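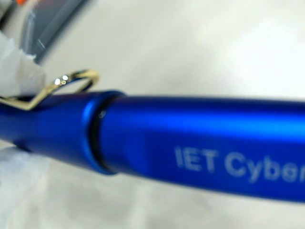 # Metal pen bodies: progress report, November

Prepared by Gerardo Villa for the Dosach small manufacturing fund

## 1. Summary

Work on the printed blue pen has reached the end of its second stage. The colour and the surface finish are settled. The joint between the upper section and the barrel has been redrawn once and needs one further change. Printing of the pale lettering on the barrel is acceptable on most of the pilot batch, but the rejection rate is still above the level set in the grant agreement.

Spending is within the approved budget. One item, the print fixture, has moved from stage three to stage two, and a line has been added to the cost sheet to show this.

## 2. Position against the work plan

| Item | Planned for this stage | Position |
|---|---|---|
| Blue finish | Fix shade and sheen | Complete |
| Joint and black ring | Fix drawing | One change outstanding |
| Barrel lettering | Trial on pilot batch | Complete, results below |
| Refill fit | Check with two suppliers | Complete |
| Packing | Not started | Stage three |

## 3. Finish

The finish is a satin blue with a metallic look. A full gloss was tried early in the stage and dropped. It showed finger marks within minutes of handling, and small dents left by the tumbling drum were much easier to see.

Satin has its own problem. Under a single lamp the barrel can read as several different blues, from bright azure where the light strikes it to navy along the edges. Inspectors at Karnitz, who carry out the coating, were at first rejecting good parts as uneven. Sample parts are now compared with the master under an overhead diffuse light, with the part turned through a full circle before a decision is made. Disputed parts have fallen to a handful per tray.

The shade itself will not be changed again. The master sample is held at Karnitz and a second one is held in our store.

## 4. Joint

The upper section flares to a wide rounded rim, which stands slightly proud of the barrel. The step is part of the design. It gives the fingers something to pull against and protects the edge of the barrel coating when the two sections are pushed together.

The black ring fills the space between the rim and the barrel. In the first drawing the ring was held only by the fit of the upper section, and it could creep when the pen was opened and closed repeatedly. The second drawing adds a shallow seat. Creep has stopped on all the parts tested to that drawing.

What remains is a matter of alignment. If the ring is pressed in at a slight angle, the visible black band is uneven from one side to the other. The pen still closes and the fault has no effect on use, but a buyer would see it. The proposed change is a longer lead-in on the seat, so that the ring straightens as it goes home. D'Amico have quoted for altering the existing tool, and the quote falls within the sum held for tool changes.

There is also some bright metal showing at the edge of the coating on a few parts, next to the ring. Karnitz trace this to handling between coating and assembly. Trays with separate slots have been ordered.

## 5. Lettering

The lettering is a plain bold sans-serif in a silvery white, printed on the lower half of the barrel. A thinner typeface was considered but the strokes filled in unevenly on the curve.

The pilot batch was 918 barrels. All were printed on the new fixture, using the same ink and the same pad. Faults fell into three groups:

- lettering out of line with the length of the barrel
- weak ink at the top or bottom of the characters
- ink lifted during the tape test

The first group is the largest. It comes from the barrel turning in the fixture as the pad comes down. The barrel widens along its length, so a straight cradle grips it firmly at one end only. A cradle cut to the taper is being made in our own workshop and will be fitted before the next run.

Weak ink was found mostly in the early part of the run and was much reduced once the pad pressure was reset. The tape test failures were all from one coating tray. That tray had been printed sooner after coating than the instruction allows, and the instruction is now fixed to the print bench as well as kept in the file.

## 6. Refills

Refills from Trustunia and from one other supplier were checked for length, diameter and seating. Both fit. The Trustunia refill is a closer match to the spring and will be used for the first production run. The other will be kept as an approved second source.

## 7. Costs

The print fixture was bought in this stage, ahead of plan, after the borrowed one proved too worn to give repeatable results. The stage three figure has been reduced by the same amount. No increase in the total is requested.

Coating cost per barrel is as forecast. Scrap cost is above forecast on account of the lettering faults, and will be reported separately after the next run.

## 8. Decisions requested

1. Approval to release the tool change at D'Amico.
2. Agreement that the print fixture may stay in stage two for accounting purposes.
3. Agreement to hold the packing work until the lettering run with the tapered cradle has been inspected.

## 9. Next period

The altered tool is due back from D'Amico in three weeks from release. Rings will be pressed into a short run of parts and checked for an even band before any of those parts go to printing. The second lettering run will follow on the tapered cradle, with inspection results sent to the fund as a separate sheet.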